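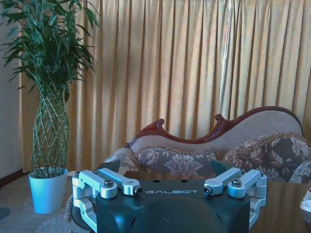
Subject: Re: [clakamcombe-homes] Moving a kitchen without losing your mind
From: Adesuwa Ekpo

Hello all,

On Ronaldo's question about packing up a kitchen:

> Ronaldo Bezerra wrote:
> We get the keys in October and I've been putting off the kitchen
> for weeks. I bought 18 boxes and I think that's for the whole flat,
> not just the cupboards. Do you wrap every single plate? My mum says
> tea towels will do, my brother says paper or you'll regret it. Also
> what on earth do you do with half-used jars? And is it mad to leave
> the drawers full and just tape them shut?
>
> Any tips welcome, I'm on the second floor and there's no lift.

Ronaldo, your mum and your brother are both right! I did ours last spring (two floors down, then three up at the other end, so you have my full sympathy) and used tea towels for bowls and mugs and paper for the plates. Plates go on their edges, like records, with a folded towel underneath and another one on top. I lost one saucer in the whole move and that was me dropping it at the sink afterwards.

Please don't tape the drawers shut with everything in. I tried it with the cutlery drawer and couldn't get it through the door at an angle without the whole lot sliding to one end. What did work was lifting the tray out with the cutlery still in it, wrapping it round and round with cling film, and putting it flat at the bottom of a box. Same goes for the spice rack if yours comes off the wall, though do tighten the lids first. I found turmeric in a pillowcase in June.

Jars: eat what you can. We had some very odd teas in the last fortnight, mostly chickpeas. Anything open and runny I gave to my neighbour or binned, anything open and dry went in a carrier bag with a knot in it, and the oil travelled standing up in a saucepan in the car with me. I know somebody on here swore by decanting everything into matching tubs beforehand but I'd leave that for the new place, you've got enough on.

18 boxes might do you if the flat's small. I used 49 in the end, but that's with all my books and a frankly silly amount of baking tins. Go for small ones in the kitchen whatever you do. I filled a great big one with pans and Le Creuset-type lids and had to unpack it again in the hallway, swearing. Mendes on the corner will let you have their veg boxes if you go in before they flatten them, 4 or 5 at a time.

Oh, and label the sides, not the tops, they get stacked! I put "kitchen, under sink" or "kitchen, kettle" on mine so whoever was carrying could plonk it down near enough to the right spot.

Keep one box back for the first night: kettle, mugs, a sharp knife, tin opener, washing-up liquid, loo roll, bin bags, the good biscuits. Ours went in last so it came out first.

I've still got a roll of bubble wrap, 70 metres when new and hardly touched, and you're welcome to it. I'm in most evenings after six, just message me off list.

Has anyone got a sack truck he could borrow? I think the Fernow Road lot had one going round.

Adesuwa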